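Notebook, demo collection, garment line
12/24/25

Half day. Goal was to finish the pick-and-lift block for Tazi and decide whether the hand-held tool data can go in the same pool as the teleop data from June. Short answer on the second point: not yet. Details below so the next person on the bench does not have to work it out again.

Status of the set. Teleop side stands at 1,923 accepted demos. Target for the block is 3,000. Everything since the June freeze has been collected with the hand-held gripper, tracked by its own camera, no arm in the loop. It is faster to collect and the motions look more natural, but the accept script was written for the arm and rejects takes for reasons that do not apply to a person's wrist. Joint limit check is now off for hand-held takes. Workspace check stays on, with the box widened to what the arm can reach from the Clendmont mount.

Timing. Teleop leader was logging on its own clock and the camera on another. Fixed before the freeze, but the old folders still carry the raw stamps next to the corrected ones, and the loader picks whichever comes first in the file. Changed the loader to read the corrected field by name. If the field is missing it now stops with an error. Before this it would quietly fall back to the raw stamp, and I suspect that explains the early closing we kept seeing in the first policy runs. Have not rerun them yet.

Gripper width. Calibrated open and closed at the start of the session. Closed reading drifts when there is thick cloth between the fingers, as expected, so "closed" cannot be used as the grasp flag. Using the change in width over a short window instead. The Plaltance viewer plots this under the video if the width channel is switched on in settings (off by default, easy to miss).

Speed. People move faster with the tool in the hand than with the leader arm. The arm cannot follow the quick lifts at the present acceleration cap. Two options: slow the takes down in playback, or ask the demonstrators to slow down. Slowing the playback is fine for a rigid part. With cloth it is wrong, as the swing of the fabric does not scale with the hand. So it has to be the demonstrators. Wrote a line into the instruction sheet: pinch, pause, lift at the speed you would use with a full cup.
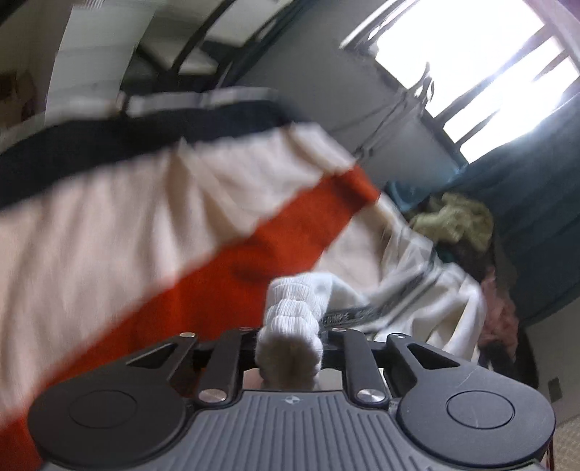
Tracking on the lift segments is the remaining problem. The pose estimate needs fixed background, and a garment held up close takes that away. Took one moment as a worked case for the notes. The jaws are on a white ribbed knit piece, a good firm pinch with the ribs bunched between the fingers, so for grasp labeling it is usable. For tracking it is poor: the off-white garment with the orange stripe is blurred and covers most of the left and upper center, and the window at upper right is blown out. What remains for features is the chair and its black frame, the bars across the window, and the cloth on the right, and cloth is not something I want the tracker to trust. Suggest masking all fabric before feature matching and setting exposure by hand.

Tried the mask on a small batch. It helps when hard edges stay in view and does nothing when the garment fills the lens. For the second case the only fix is in how the task is shown: lift to the side first, then bring the item across. Added to the sheet under the pause rule.

Labels. Current scheme has one tag for the item being grasped. That breaks down when several pieces come up together or lie over each other. Proposed change is 2 fields, one for what is between the jaws and one for what else moves with it. Hollida's annotation tool accepts extra fields without a schema change, so the cost is low. Old takes get an empty second field, to be filled only if we end up training on it.

Disk. Scratch drive was close to full again. Moved the rejected takes off and kept only their logs.

Open items:
Rerun first policy on corrected stamps, same seed, compare closing time.
Lock exposure and collect a short check batch on the lift task.
Raise the acceleration cap on the arm one step and log motor temperature while doing it.
Accept script: separate config for hand-held takes — the present switch is a hack and will be forgotten.
Keep the two pools apart until the lift tracking passes on the check batch.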